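Saturday, August 29, 2026
By the Srour Courier news desk
3 min read

Srour's town library will start lending household goods in October, after a summer trial in which residents borrowed everything from cake pans to folding chairs.

The service, called Fellow, will run from the ground floor of the Jeltum Street branch. Anyone with a Srour library card will be able to take out up to three items at a time for two weeks. There is no charge to borrow, but late items will cost 50 cents a day.

The trial ran for 11 weeks and logged 648 loans. Kitchen items went out most often, followed by hand tools and camping gear. The single most borrowed item was a carpet cleaner, which had a waiting list by the second week and still has one now.

Small furniture was added to the list in July at the request of cardholders, many of them renters in the apartments near the train station. Side tables, shelves and desktop drawers can be kept for up to six weeks, and the loan can be renewed once if no one else is waiting. 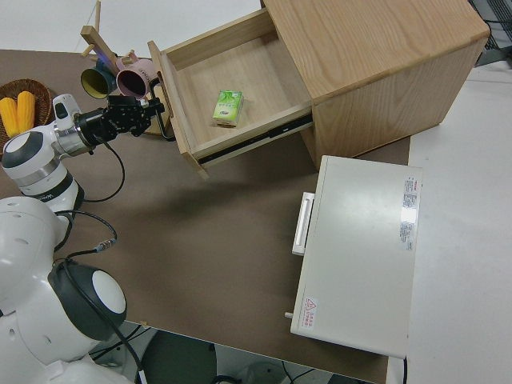

The town council approved the full service on a 5-2 vote at its last meeting before the summer break. The two members who voted against it said the money should go toward longer Sunday hours at the branch. The library is now open from noon to 4 p.m. on Sundays, and that will not change this year.

Fellow will open with 500 items on the shelves. Most were donated during the trial, and the rest were bought secondhand. The library is still looking for ladders, sewing machines and a second carpet cleaner. It will not take mattresses, car seats, space heaters or anything that runs on gasoline.

Electrical items are checked by Anevon, a repair shop on Mill Road, before they go out for the first time and again every six months. The shop turned away 89 donated items over the summer, most of them for worn cords or missing safety guards. Items that fail the check are sent for recycling unless the donor asks for them back.

Borrowers must be 18 or older. They will be asked to sign a short form the first time they use the service and to show a card with a current address. Items have to come back clean. Kitchen goods that are returned dirty will carry a $5 fee. 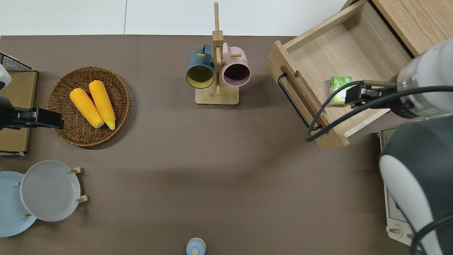 Damage from normal use will not be charged. For lost items, the borrower will pay what a used replacement costs, up to a limit of $60. The library said three items went missing during the trial, and two of those were later returned through the book drop.

Parking at the Jeltum Street branch remains limited while the sidewalk is being rebuilt. Two short-stay spaces by the side door will be set aside for people picking up heavy items. The side door has a ramp and a bell.

A full list of items will be posted on the library's website in late September, and cardholders can place holds from that day. Donations are accepted at the side door on Tuesdays and Thursdays between 10 a.m. and 2 p.m. Larger pieces need to be arranged by phone first.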